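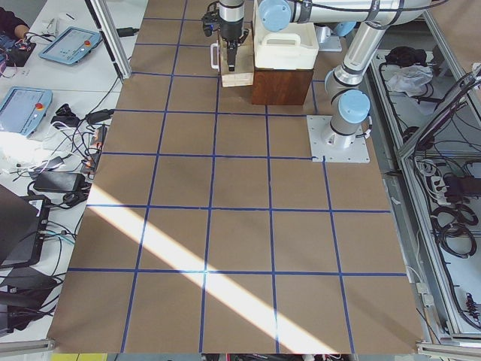 **Subject:** Crackle medium won't crackle on the Caldeira mirror surround, plus bleeding at the masked border
**Opened by:** Hicham Abdelaziz
**Product:** Multimlow crackle medium, brush-on
**Status:** Solved, with one leftover question at the bottom

Hi everybody! I'm posting this as a running log because I learned so much from other people's logs on this board, and I'd love to give one back. I'll add to it as I go, so please forgive the order.

The project is the Caldeira mirror surround, the one from the pattern booklet with the scalloped top and the wide flat border. I cut mine from foam board and I want it to look like old painted plaster that has been hanging in a damp hallway forever. Dark brown showing through, cream on top, big lazy cracks, and a crisp teal band around the outside edge. I've done crackle on small boxes before and it worked like magic, so I went in feeling pretty confident (ha).

### What I used

- Foam board surround, sealed with two coats of matte craft sealer
- Gustton chalk-style paint in dark brown for the base
- Multimlow crackle medium
- Gustton chalk-style paint in cream for the top
- Travard painter's tape for the band
- A soft flat brush, a foam roller and a stencil sponge

### What went wrong

The cream went on beautifully and then just sat there. I leaned over it with a cup of coffee waiting for the first little split to open up, and I got nothing except a faint wrinkle near the scallops. By the time it had dried I had a very nice, very smooth cream mirror surround. It looked brand new, exactly what I didn't want!

The second problem is the band. When I pulled the tape the teal had crept under it in a bunch of places, in those fuzzy little whiskers you get on a textured wall. I'd burnished the tape with the back of a spoon too, so I was a bit crushed.

### Test 1 – is it the medium?

First thing I did was shake the bottle like crazy and brush some onto a scrap of the same foam board, same brown, same cream. Same result, smooth as an egg. Then I tried it on an old wooden picture frame with the brown underneath, and it cracked right away, lovely long splits running along the brush strokes. So the bottle is fine and I apologize for everything I said to it.

That was a really encouraging moment. If it cracks on one thing and not another, there's something to find.

### Test 2 – is it the paint?

I swapped the cream for a cheap flat acrylic on another foam board scrap. It cracked a tiny bit, mostly at one end where I'd dabbed it on thick. The chalk-style cream stayed flat again. I wrote "thickness???" on the back of the scrap and went to make dinner.

I also tried putting the cream on with the foam roller. Please don't bother with that one. The roller picks up the medium and drags it around and you end up with something like cottage cheese.

### Test 3 – drying time

I'd been leaving the medium overnight, more or less 12 hours by the clock, as I like to do one layer in the evening and one before work. The label says to put the top coat on while the medium is still tacky. I had read that and then filed it under "suggestions," I guess.

So I made a row of test strips from one piece of board and top-coated them at different stages. The one I left for 20 minutes was the winner by a mile. It felt like the sticky side of a note that has been moved a couple of times, and the cream started pulling apart while I was still rinsing the brush! The one I left for only 5 minutes turned to soup, with the brown and the cream swirling together into a sort of latte. Pretty, but not plaster.
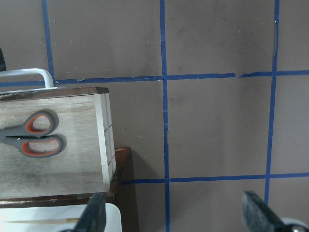 With the cracks looking hopeful I went back to the teal band, and I'm now convinced that most of my bleeding came from the tape and very little of it from the paint. I'd been peeling long runs of Travard off the roll, sticking them down, lifting them to straighten them, and sticking them down again. Every time you do that you risk a nick, and a nick is an open door. The blue tape grid up there has the kind of spot I mean, on the upper strip going across, over toward the right, where it's torn and the tape is lifting and fraying. If that were the edge of a painted band I'd cut that bit out, lay a fresh piece over with a good overlap, and only then get the paint out. I had several places like that on my border and I painted right over them, thinking the color was thick enough to behave.

### Test 4 – sealing the tape edge

This is a trick I'd heard of and never tried, and I'm so happy I finally did. You tape your line, and before the teal you brush a thin coat of whatever color is *underneath* along the tape edge. For me that's the cream. If anything creeps under, it's cream creeping onto cream and you'll never see it. Let it dry, then put the teal on with an almost dry stencil sponge, dabbing straight up and down.

I pulled the tape back slowly, folded flat against itself, and the line was so sharp I called my sister in from the other room to look at it. She said "it's a line." It IS a line!

One warning: the cream-over-cream strip can fill in fine cracks right beside the band. If you want cracks running all the way up to the color, use clear matte sealer along the tape edge instead. I tried both and the sealer looks more natural on the wide bottom border, while on the sides I couldn't tell them apart.

### Test 5 – sealer on the foam board

Someone in an older thread mentioned that porous surfaces drink the crackle medium before it can do its work. I thought two coats of sealer had me covered. I dripped a little water on my sealed scrap and it soaked in along one side, so clearly my coats were patchy. Foam board paper is thirstier than I gave it credit for, especially on cut edges.

I did a third coat, let it dry properly, did the water drip again, and it beaded up everywhere. Then brown, medium, wait, cream. Cracks! Proper ones, wide enough to catch a fingernail in.

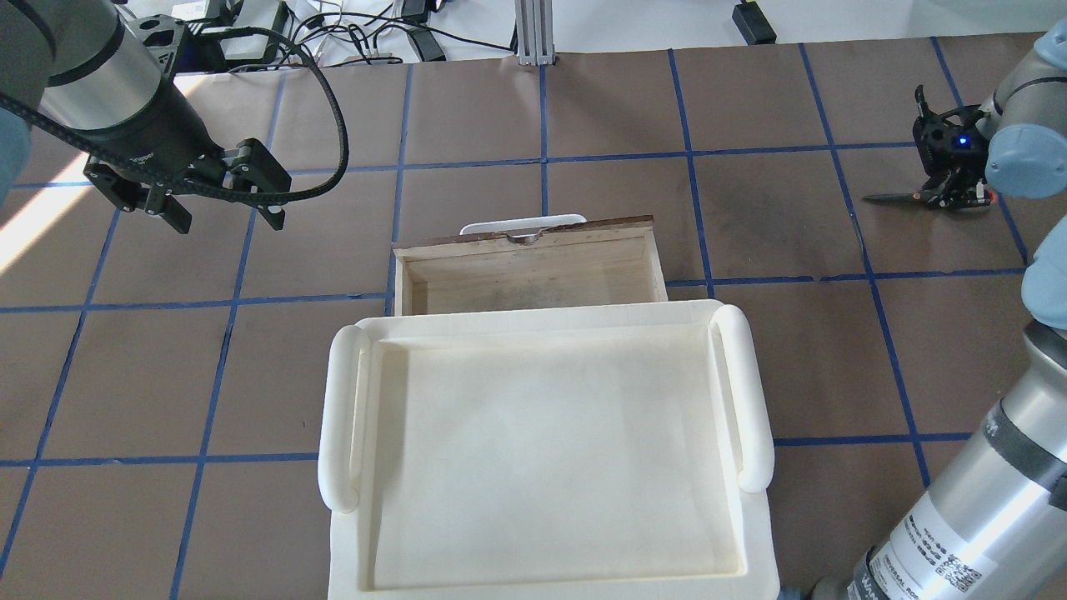 For the cream coat itself I've changed how I load the brush. More paint than feels polite, one stroke, lift, next stroke. Going back over it closes the cracks that are just starting and you can't get them to open again. If you miss a spot, leave it. The missed spots look like flaked-off plaster later, so you get that for free.

Stroke direction matters a lot too. Long strokes one way give you long parallel splits, like old barn paint. Short crisscross strokes give you the more broken-up, plate-shaped cracks. For the Caldeira I went crisscross on the flat border and followed the curve around the scallops, and I love how the two meet at the corners.

### The redo

I sanded the whole surround back with a fine sponge, gave it a fresh coat of brown, and started over with what I'd learned. It took me a weekend, mostly waiting. In order:

1. Sealer until water beads on it, cut edges included
2. Gustton brown, left to dry overnight
3. Multimlow medium, medium-thick, all brushed in one direction
4. Wait for tacky, testing with a knuckle in a corner
5. Cream, loaded brush, no going back
6. Leave it completely alone until the next day
7. Tape, checking the full length for nicks
8. Matte sealer along the tape edge, then teal with a nearly dry sponge
9. Pull the tape while the teal is still a little soft

I worked in sections so the medium wouldn't get away from me. My kitchen is warm, and it went from tacky to too dry faster than on the scraps – so keep checking and don't trust the timer alone. I hid the joins between sections in the corners. 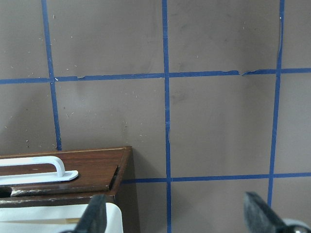 The last step was a wash of brown paint thinned way down with water, brushed over everything and wiped off with an old T-shirt. It settles into the cracks and makes them look deep. I tested it on a scrap first and I'm glad, as my first mix was much too strong and turned the cream into gravy. Thin it, then thin it again.

I also dabbed a touch of the wash along the teal so the band wouldn't look newer than the rest. It knocked the brightness back and now the whole thing looks like it came out of the same damp hallway. I keep walking past it on purpose.

### Leftover question

Does anyone topcoat over this? I'd like to protect it, but when I brushed water-based matte varnish on a scrap the cracks went soft and a few of them smeared. I'm guessing the medium wakes up again when it gets wet. I have a spray varnish in the closet that isn't water-based and I'll try it on the porch when it's less windy. If you've sprayed over Multimlow on foam board, please tell me how close you held the can and whether the foam minded!

I'm marking the ticket as solved for the crackle and the band, and I'll add the varnish results under this entry when I have them.

– Hicham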